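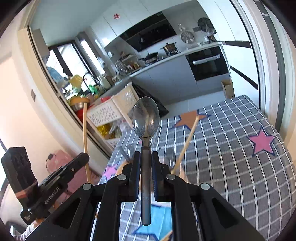 Week 4: Planning and budgeting for hand-held grippers

Notes for the Skincombe short course, 2 Feb 2024
Annick Morin

Welcome back! This is my favourite week, and yes, I know it's the one with the spreadsheet. Bring your draft budgets and a pencil, as we'll be moving lines around all afternoon.

Start with the task

Before you open a catalogue, write down what the jaws have to hold. Our task is putting the cutlery away: spoons and chopsticks, on a cloth or in a holder. Thin handles like these are a lovely test of a grip pad, much fussier than a box or a bottle. If your task is folding towels, your list will look quite different from mine, and so will your costs.

The practice kit

Dwight Gill set a ceiling of $300 for household items in January, and people laughed, but it's a sensible line to have. Buy for variety. Plain chopsticks and printed ones, metal spoons and see-through plastic ones, a holder with more than one compartment. 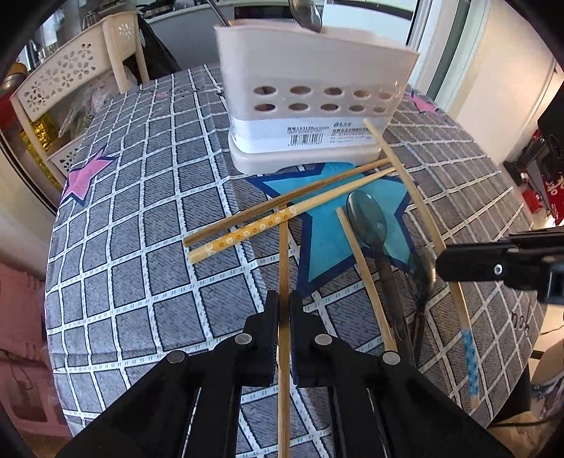
Clear plastic deserves its own row in the kit list, and I'd put it in from the first day, while there's still money to replace what cracks. Keep the product labels or copy the model codes into your sheet, so that you can reorder the same item later on.

Comparing the two quotes

For the class exercise we have a quote of $1572 from Uslow and one of $1714 from Fulia. The dearer one includes spare pads and freight. The cheaper one includes neither, so price those separately before you choose. Check also:

Lead time for pads and pivot pins
Who pays return shipping on a repair
Whether a second unit can be added at the same price
Training time for new operators (it's a real cost, put it in!)

Set aside $100 for small parts whichever way you go. I love this bit of the job, hunting down the little lines that make a budget hold up in June.
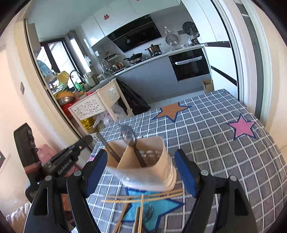

Elli Halonen: I'd still take the dearer quote. Freight caught us out last year, and we waited weeks for pads we could have had in the box.

Fair point, and please argue it on your sheet. Drafts go to Lise Lemieux before the next class, one per pair, with both quotes attached.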